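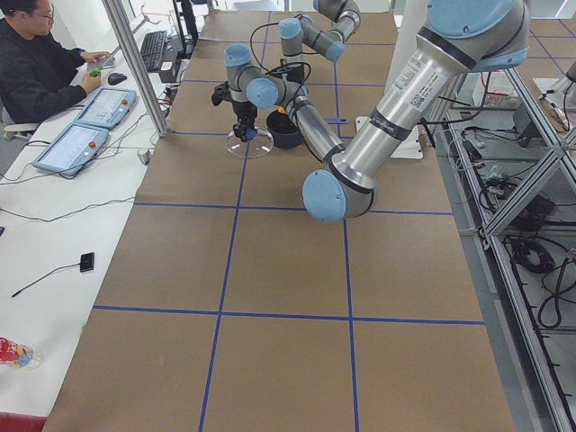

Jemirley Opens Its Dish Library in Ustadstead This July, With 1,282 Pieces Ready to Borrow

USTADSTEAD – Anyone who has ever hosted a big family dinner knows the moment when the plates run out. Starting in July, people in Ustadstead will have a new place to turn. Jemirley, the neighborhood lending shop on Gisler Street, is opening a dish library with bowls, plates, lids, serving pieces and table linens that anyone in town can take home for a party, a potluck, a school supper or an ordinary Monday with too many guests.

The collection stands at 1,282 pieces on opening day. All of it has been matched, checked and listed, and we are thrilled to finally be able to show it off.

"I've wanted this for years," said Seraina Pichler, who runs Jemirley. "We already lend ladders and tents and folding chairs, and every single time somebody picks up chairs they ask if we have plates too. Now I get to say yes! I've been saying it out loud in the car just to practice."

How the collection came together

The call for dishes went out last winter, and the response was much bigger than we had planned for. People brought in cake stands, soup bowls, dinner plates, storage bowls with lids, storage bowls without lids, and quite a few lids with no bowl anywhere in sight. One family gave a full dinner set that had been in a basement through three moves. A restaurant that was changing its menu gave us a stack of square plates, which have turned into a favorite with everyone who has seen them.

By spring we had about 2,000 pieces and a sorting problem.

The answer was brown kraft paper and blue tape. We cover a long work table with the paper, then run the tape across it and down it to make a grid of rectangles. Every piece gets a place to sit while we look it over. Bowls go down next to the lids that might fit them, plates lie flat where the rim can be checked, and small things have a spot of their own so they don't end up inside something else. The paper keeps dishes from sliding and takes up the little scuffs and crumbs that come with a box from someone's garage. When it gets worn, it comes off and a fresh length goes down.

We named the method Listetti, after the word Seraina wrote on the first sheet of notes when she was trying to spell something else. The name stuck, and so did the tape.

Pieces that didn't make it into the library went to good homes. Chipped plates were offered to a mosaic class, extra mugs went to the break room at the bus depot, and anything we had in far greater numbers than we could ever lend was set out on the sidewalk with a sign. The sidewalk table was picked clean by lunchtime.

Lids were the hard part

If you have a cabinet at home full of lids, you have our sympathy. A lid that looks right from across the table can turn out to be just a bit too wide, and clear lids are especially good at fooling people, as they all look alike in a pile. The trick we ended up with is simple. Put the bowl down first and leave it there. Bring the lids over one at a time, hold each one level above the rim, and look straight down before you try to press it on. A match usually shows itself right away. If it doesn't, the lid goes back to its own square and the next one comes over.

Once a pair is made, the bowl and lid get the same number on the bottom and are stored together. They are borrowed together and returned together. If one half goes missing, please tell us – we would much rather hear about it than find out when the next person is trying to carry chili across town.

What you can borrow

The library is set up by the kind of meal you are putting on, which seems to be how people ask for things. You can say "a birthday for 11 kids" or "brunch, mostly fruit and bread," and we'll help you put together a crate. You are also welcome to browse the shelves and pick whatever you like. Here is what will be on them in July:

Dinner plates, round and square, in white and in mixed colors
Soup and cereal bowls
Large serving bowls
Storage bowls with matching lids, for leftovers and for bringing food along
Platters, cake stands and pie dishes
Water pitchers and plain glasses
Cloth napkins and a small group of tablecloths
A children's shelf with lightweight cups and plates

Mixed sets are very much encouraged. Seraina's own favorite crate has plates from six different households in it, and she will happily explain why the green one belongs.

"A table full of matching plates looks lovely, and so does a table where nothing matches," Pichler said. "The one I find tricky is when there's one odd plate, and then whoever gets it makes a speech about it. So I say go all in. Six patterns, eight patterns, go for it."

How borrowing works

A library card from Jemirley covers everything. If you already have one for tools or camping gear, it will work for dishes too, and you don't need to sign anything new. New cards are free for people who live or work in Ustadstead. Bring something with your name and address on it.

Dishes can be kept for one week. You can reserve a crate ahead of time at the front desk or by phone, and for larger parties we do ask that you call at least a few days before. Pickup is at the side door on Gisler Street, where there is a ramp and a short-term parking spot.

Please return things washed and dried. A regular dishwasher is fine for everything apart from the cake stands and the two painted platters, which carry a yellow sticker. Napkins and tablecloths can come back unwashed, in the bag they came in, and we'll launder them here.

What if something breaks? Then something breaks. These are dishes, and they are meant to be eaten from. Wrap up the pieces, let the desk know, and we'll cross the number off. There is no fine for a broken plate or bowl. We keep a shelf of spares for this reason, and it is a healthy shelf.

Opening day

The doors open at 10 in the morning. Coffee and plum cake will be served on the library's own plates, so you can try before you borrow. The sorting table will be out, with fresh paper and new tape, and you are invited to bring the orphan bowls and lids from your kitchen and try your luck against ours. We have a whole box of unmatched lids waiting, in nearly every size, and anything that finds a partner goes home with you.

Children are welcome and are, in our experience, far better at the lid game than adults. There will be a low table for them with paper and crayons, where they can draw a place setting and then build it from the children's shelf.

At noon, Seraina will give a short talk on the Listetti grid and how to use it at home for a kitchen drawer, a toy shelf or a box of mystery cables. All it takes is a table, a roll of kraft paper and some tape that peels off easily. She recommends making the squares larger than you think you need and keeping a couple of them open, so that there is always somewhere to set down the thing you haven't figured out yet. Printed copies of the guide will be free at the desk, and we have made 1,000 of them, which should be plenty. If we run out we'll be delighted and we'll print more.

Still looking for

The shelves are in good shape, but there are a few gaps we'd love to fill. At the moment we are looking for salad tongs, large ladles, gravy boats, deep serving bowls with lids, and sturdy crates with handles. Plain water glasses are always useful. We are set for mugs. We are very, very set for mugs.

Donations can be dropped off at the side door any time the shop is open. Please wrap breakable pieces in newspaper or a towel, and if you have both halves of a lidded bowl, tape them together or put them in the same bag. The people at the sorting table will be grateful.

About Jemirley

Jemirley is a lending shop in Ustadstead. It began with a shelf of hand tools and now lends gardening gear, camping equipment, folding furniture, games and, from July, tableware. The shop is open to everyone who lives or works in town.

Contact

Seraina Pichler
Jemirley, Gisler Street, Ustadstead
Please ask for Seraina at the front desk. Reporters who would like to see the shelves before opening day are welcome to stop by in the afternoon, and we'll put the kettle on.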